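Notebooks > Manipulation > Demo collection > Coffee station

April 2, 2024
Entry: K. Kaplan
Present: Kaplan, Lorente. Villalobos from after lunch.

Continuing the coffee station set. Task list unchanged from the February plan: approach machine, grasp carafe handle, lift clear of plate, hold, return to plate, release, retreat. No liquid in any episode until Esperanza signs off the wrist torque limits. The lid of the machine is a separate task and stays out of this batch.

Total before today was 2553 accepted episodes over all kitchen tasks. Target for the session was 80 new ones on carafe lift and return. Got 80 recorded, nine rejected on review, so 71 go in.

Teleop through Okex, version as on the bench machine, not the one on Lukian's laptop. The two disagree about gripper sign and we lost a morning to that once already. Control rate steady all day. Two dropouts on the operator side before lunch, both when the Prumia logger was flushing to disk. Moved the flush to episode end and it did not recur.

Esperanza drove the first half and I drove the second. Her approaches are slower and come in from higher up; mine come in flatter and correct late. Both are fine for training but they must be tagged by operator, as the policy trained on the February data averaged the two styles and stopped short of the handle. Tag field is "op", lower-case initials, no spaces. Trinidad will backfill the old ones.

Scene left as found between resets. We agreed not to tidy. The tidy-bench model from February did well on the tidy bench and badly in the Villanueva kitchen, where there are always bags and tins about. Only the carafe and the base of the machine go back to marked positions. Everything else may drift and we don't put it back.

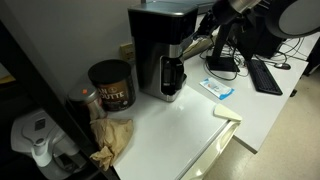

Coffee station, wide view, arm at upper right. Carafe on plate.

Points on perception, mostly for Gediminas:

The worktop is glossy and the wall behind is pale grey, so depth is poor on the counter surface itself. Depth on the machine body is patchy too: the brushed steel sides return something, the black recess behind the carafe returns almost nothing. The handle is black against black. Segmentation finds the carafe in most frames but puts the handle edge in the wrong place when the arm shades it. Suggest we stop relying on the depth mask for the handle and feed the wrist colour stream only for the last part of the reach. To be tested.

The big coffee can with the black lid sits to the left of the machine and was proposed as the carafe several times by the detector at low threshold. Raised the threshold and the false proposals went away, along with a few true ones. The small metal canister and the paper bag gave no trouble. The detector ignores the bag completely, which will matter when we start the clearing task.

The monitor stand and keyboard are on the desk to the right of the counter. Keep-out box for the elbow covers the desk and the cables at the back of it. The box was too generous this morning and forced the arm into a high elbow posture that the operators disliked. Trimmed it on the counter side. No contacts after the change.

Rejections, by cause:
- four: carafe returned off centre, released before seated
- two: operator paused too long mid-lift, looks like a hold label but isn't one
- two: wrist camera exposure jumped, images unusable
- one: episode started before the arm was in its home pose

The off-centre returns were all mine and all near the end of the session. Shorter turns next time. We should also decide whether to keep those four in a separate recovery folder. Lukian wants failures kept, with a label. I would keep them if the label is reliable, and at present success is marked by hand with a key press, which I missed at least twice and fixed afterwards from the video.

Quick check of the current Setar checkpoint on lift only, no return, before we packed up: 89 per cent on the held-out episodes for predicting gripper close within tolerance. That is an offline number and says little about the arm. Not run on hardware today.

Trinidad looked through a batch of the new episodes and thinks the language strings are too uniform. Every one says "lift the coffee pot and put it back". She will write alternatives and attach them at random. Please don't edit the strings in the raw folder, only in the processed copy.

To do:
- Gediminas: colour-only reach test
- Trinidad: operator tags on old data, new strings
- Lukian: bring laptop install into line with bench, or remove it
- Esperanza: torque limits, then a yes or no on water
- me: split the return task from the lift task in the index, write up the trimmed keep-out box

Raw data copied to the group store, checksums match. Local copy stays until the index is rebuilt.

Contact: Kadir Kaplan, manipulation bench | © Prumia notebooks, internal use | Back to top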